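11/20/24

Quick one before bed, feet are freezing. Missed the 471 again this morning. Saw the back of it going round the corner by the pharmacy, blinker on. The next one isn't for 45 minutes now. Used to be twenty, back before September. Stood there like an idiot for a bit, then walked up to Sampaio for a coffee and a roll. They had the cheese ones left. Ate it under the awning with my bag between my feet so it wouldn't get soaked.

Rain all day. The gray kind that doesn't fall so much as hang there and get in your collar.

So I was late to work. Only half an hour but it's the third time this month and I could feel my face going red coming in the side door. No comment from the boss, just a look at the clock over the sink. I'd almost prefer the comment. Stayed late to make up for it, which meant I missed the good bus home as well. So that's how a late bus eats a whole day, both ends.

The notice is still up at the Goltilholm stop. Laminated, zip-tied to the pole, already water in one corner. "Proposed changes to service." After New Year they want the 471 to skip Goltilholm completely and go straight from Riltavley to Atholm on the main road. Saves nine or ten minutes for the people at the ends, I guess. For us in the middle it's a walk down to the main road with no sidewalk for most of it, in the dark, half the year. I timed it last week. Twenty-two minutes and I walk fast. The woman with the tartan cart who gets on behind me does not walk fast.

I read the whole thing twice. You can send comments in until the end of the month. There's a form online, and there's a meeting in Atholm at the library, starts at six in the evening, and I laughed out loud when I worked out that the last bus back leaves before it's likely to end. Would need a ride. Ask downstairs?

Things I want to say on the form, writing them down before they go:

- the early bus is full. FULL. people stand from Goltilholm onward. whoever says low ridership has not been on it
- the count they quote was done in summer. school was out
- the main road has no lights past the garden center
- if it has to skip us, could every second one stop? or just the early and the late ones
- the shelter. If they're moving the stop at least move the shelter with it

Too long probably. The box says 2000 characters. Will have to cut. I get so worked up when I write these and then it reads like a crank. Sleep on it, then take out all the underlining.

Lunch was leftover lentils, fine, needed salt. Had it in the break room with the window steamed up. Everyone talking about Thanksgiving. I haven't figured out how I'm getting there yet, it's a holiday schedule, which means basically no schedule. There's one at 8:10 and then nothing till after noon. If I take the 8:10 I'll be there before anybody is dressed. I'll bring pie and sit in the kitchen and be useful. Pie: pecan or apple. Pecan is expensive this year, looked at the bag and put it back.

Need to remember: buy apples, check the pie dish isn't the cracked one, pick up the gray coat from the cleaners (ticket is in the blue bowl), pay the electric. Gas guy coming sometime between 8 and 5, thanks so much, very precise.

Afternoon was better. Rain let up. Sun came out for maybe 2 minutes, everybody went to the window. Got the big order finished and boxed, and nobody had to redo a label, small miracle. Hands smell of tape.

Bus home: the driver with the thermos. I like that one. Waits if you're running, doesn't make a thing of it. I asked about the changes and got a shrug, drivers hear about it from the same notice we do. Apparently the new timetable gives them less time at the turnaround too, not even enough for the bathroom. I hadn't thought about that at all. Put it on the form maybe? Don't want to get anyone in trouble. Could say it in a general way.

Sat on the left side, the seat over the heater. Best seat on the bus, nobody fights me for it in winter wich I can't understand. Looked out at Riltavley going by, the river very high and brown, almost up to the bottom step by the boathouse. Two stops of school kids shouting. One had a trombone case and there was nowhere to put it so it sort of traveled across all our laps. I had the thin end.

And I thought, I've been riding this thing for eleven years. I read most of my books on it. I cried on it the winter of the divorce, forehead against the glass, and a stranger passed me a napkin without turning around. You can't put that in 2000 characters. They'd want to know which box it goes under.

Could I get a car? Did the sums again on the back of the envelope. Insurance, gas, tires, the parking at work that you have to pay for. No. Not unless I stop eating. A bike, maybe, from spring on, but not on that road, not with the trucks.

Home at quarter to seven. Wet socks on the radiator. Soup from a can, toast. Sent off a long message to my sister with all of the above, much grumpier version.
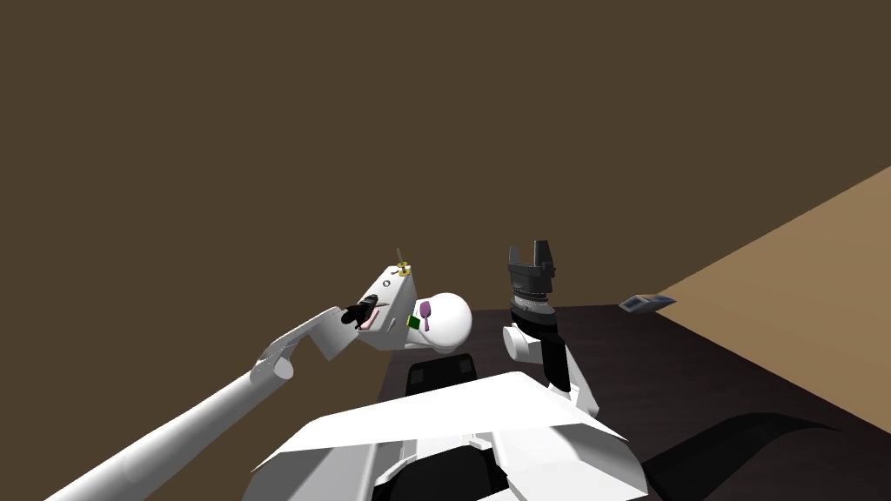 My sister says I should go to the meeting and not just fill out the form, forms go in a drawer and a person standing up in a wet coat is harder to file. She says when they tried to cut hers it was five people turning up with the timetable in their hands that did it, and not one of them was any good at speaking. She also says she'll drive me back after, it's only roughly half an hour out of her way and I'm to quit saying I don't want to be a bother.

OK well. I suppose I'm going then. Stomach went a bit funny as soon as I'd said yes. I hate standing up in rooms. Last time was the thing about the trash pickup and my voice shook so much I sat down before the end of my own sentence.

But I could bring numbers. I could count how many get on at our stop every morning from tomorrow until the meeting, just a mark in the back of the notebook. That's not much work, I'm standing there anyway. Could ask the tartan cart lady if she wants to come. Don't even know her name after all these years, we only ever do the weather. Ask her that too.

Also tell downstairs, they use the late one on weekends. And put a note up at Sampaio, they've got that corkboard by the door with the lost cats on it. Keep it short. Date, time, library, "rides may be possible." Check about the rides before I write that!!

Write the note tomorow at lunch. Big letters. Marker is in the drawer with the batteries I think.

Alarm set for ten minutes earlier. Bag packed, shoes by the door with newspaper in them, umbrella on the handle so I can't leave without it. Apple, not pecan. Lights out, it's gone eleven and I still haven't brushed my teeth.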